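Crochet table, December

Quick page, will tidy it up later. Pictures from the winter crochet table in the back hall at Gerar. Most of the gallery is still on the old card and I'm loading it as I get time, so for now it's mostly notes and one photo. Sorry for typos, typing this between loads of laundry.

What we make. Edgings mainly. Scarves, bookmarks, trims for shelf fronts and curtains, a few collars. Small stuff you can finish in an evening and carry home in a coat pocket. Blankets are for people with more patience than me.

Yarn. Two bags of Flevis fuzzy this year, lilac and a kind of oatmeal. The lilac went first, it always does. Fuzzy yarn is pretty but a pain to rip back - go slow on the first few rows and check your tabs before moving on. If you have to undo it, put it in the freezer for an hour first. Sounds crazy, works for me.

Hooks. Bring your own if you have a favorite. The Plurent ones in the tin are fine, a bit short in the handle. Please put them back in the tin and not in the mug.

Pattern for the tabbed edging, since I keep getting asked. Chain 6, work three rows plain, then chain 4 at the end of the row and come back along it. That's one tab. Three more plain rows, next tab. Keep all the tabs on the same side and the other side stays straight for sewing on. Block it lightly or not at all, the fuzz hides alot.

Joining. Whip stitch the straight side down to whatever you're trimming. Don't pull tight or it puckers.

Ends. Leave them long until the very last minute. I like to weave back through the same row, then again the other way, then snip.

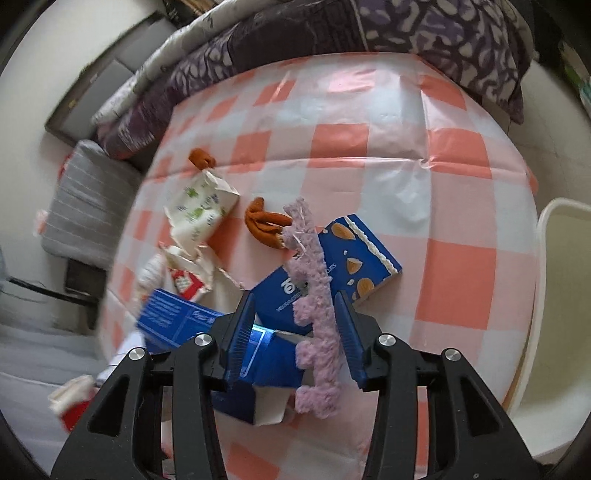 Length depends on what it's for. For a shelf front I measure the shelf, then stop a little short, it stretches once it's hanging. For a bookmark, the height of the page plus one tab. For a curtain, good luck, and buy extra yarn before you start - dye lots don't match, learned that with the oatmeal.

Snacks. Somebody always brings chocolate, and the wrappers and boxes pile up right where the work goes. Fine by me, but wipe your fingers before touching anything fuzzy. Coffee stays on the side table please.

Next one is Wednesday, same room, doors at 7. Park on the Benítez side, the front lot fills up. Cash jar is 3 dollars, covers the yarn and the heating. We have 200 stitch markers in the drawer and can never find one, so bring a few.

More pictures when I get to them. The oatmeal collar came out great and I want to get that one up next, also the shelf trims if I can find wich folder they're in.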